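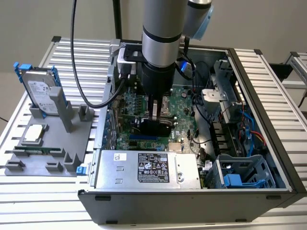
The Case for Buying Disassembly by the Task

Public bodies that retire office computers in quantity have, until recently, had two choices. They could pay a contractor to shred the machines, or they could pay staff to take them apart. A third choice is now being offered to districts and counties of our size, and it deserves a more careful reading than its sales material encourages. The Braltov bench cell is sold as a complete service: one arm or two on a slotted table, a set of printed fixtures, a yearly software plan, and a technician who visits to teach the cell each new model of computer. It is my view that the service is worth buying, that the contract as written is not, and that the difference between the two should concern anyone asked to sign it.

I write as the person responsible for equipment disposal at the Kallden Regional Reuse Center, where a Braltov cell has been under review since September. The opinions are my own. The records on which they rest were kept by Yaneth Cuadros, our bench supervisor, and are available to any member agency that asks for them.

**What is being offered**

The company's brochure speaks of "full recovery." The contract, on page 2, speaks of "supported tasks," and the distance between those two phrases is considerable. A supported task is a single operation on a single model of computer, such as lifting a memory module from its slot or placing a hard drive upright in the parts fixture. Each task is taught, tested, and signed off separately. A model of desktop tower may have six supported tasks or it may have one. The customer pays the same yearly fee in either case.

During the review period our cell was given 148 towers of three models, all from the same group of schools. It completed every supported task, without a person's help, on 100 of them. The remaining 48 required someone to step in at least once. Ms. Cuadros recorded the cause of each stop, and her record is more useful than the total. Most stops had little to do with the arm's strength or accuracy. They came from cables lying across a part that the arm needed to reach, from latches that earlier repairs had left half closed, and from drives fitted by someone who had used the wrong screws. A person notices such things before reaching into the case. The cell, for the most part, notices them when it fails to grip.

I do not regard this as a poor result. A new member of staff in the first weeks of employment would have trouble with the same towers. A new member of staff, however, would be better at it by spring, and the agreement makes no promise that the cell will be.

**Where the value lies**

Much of the public discussion about machines of this kind concerns speed, and on speed there is little to be said in the cell's favor. An experienced technician at our center will empty a tower of its memory, drive, and processor in less time than the arm requires for the drive alone. Agencies that hope to clear a warehouse by the end of the fiscal year should hire people.

The value is in care and in record keeping. Processors and memory keep a resale value only if they are undamaged, and damage is most often done at the moment of removal, by a hurried hand, late in a shift. The cell does not hurry. It sets each part in the same recess of the fixture every time, and the part is logged when it is set down. For drives in particular, this matters a great deal. Our member agencies are bound to show what became of every drive that held student or patient records. A log that begins at the open case, with no gap between the machine and the shelf, is easier to defend in an audit than a clipboard carried from one table to another.

There is also the matter of the work itself. Repeated reaching into sharp-edged cases is hard on the hands and wrists, and I would be glad to see less of it. Our technicians were asked in writing whether they wished the cell to stay after the review. Their answers were mixed but largely favorable, and the objections were practical: noise during the afternoon, the amount of table it takes up, and the time spent laying each tower on its side, opening it, and setting it against the stops before the arm may begin. That last task is still done entirely by people. It is absent from every chart in the brochure.

**Where the contract fails**

My first objection concerns the fixtures. The printed holders for drives, processors, and memory are simple parts, and they wear. Under the present terms they may be bought only from Braltov, and a customer who prints a replacement loses coverage for the cell as a whole. Our own shop produced a copy of one holder in an evening, for inspection only, and found no reason that it should be treated as a controlled item. An agency ought to receive the drawings with the equipment.

My second objection concerns the teaching of new models. The member agencies of our center own, by last count, 311 distinct models of desktop computer. The yearly plan includes teaching visits for a small number of them, and additional models are billed by the visit. It follows that the agencies with the most varied equipment, which are generally the poorest, will pay the most for the same cell. The technician assigned to us, Liya Abera, was able and generous with her time, and she taught our staff as much as her instructions allowed. I believe that they could have learned the rest. The company should sell training to customers who want it, and let them teach their own cells.

My third objection is to ownership of the records. The log described above, the strongest argument for the purchase, is stored by the company. It may be viewed during the life of the agreement and for a short period after. A public body cannot accept this. Disposal records must be kept for years, often well beyond the life of any one contract, and they must be kept by the body that is answerable for them.

**What other buyers have obtained**

These terms are open to change. The Mtshali school cooperative, which reviewed the same cell before we did, declined the standard agreement and secured a full copy of its logs at the close of every month. The county offices at Bernatby went further and were given the fixture drawings, in return for a longer commitment. Neither buyer was large. Each simply read the document closely and asked.

I would therefore urge member agencies to negotiate together. A shared agreement should fix the price by supported task, so that a cell which can do one thing is not billed as though it can do six. It should give the agency its own records, in a form that can be opened without the company's software. It should permit the printing of fixtures. It should also state plainly how much human preparation each tower requires, with the minutes given, so that staffing can be planned on something firmer than a brochure.

There will be members who feel that a center founded to provide employment in repair has no business with such equipment at all. I take that concern seriously – it was raised at our own table, and by people whose judgment I trust. My answer is that the cell, at its present level of ability, has removed no one's position and could not have done so. It requires a person before it, a person after it, and a person within reach while it works. Should that cease to be true, the question ought to be put again, and a one-year term would allow for it. The standard term is three.

Ms. Cuadros will have the full list of stops, sorted by model and by cause, at the front desk from Tuesday. Agencies that intend to join a shared agreement are asked to send her their own model lists, with quantities, before their next purchasing meeting.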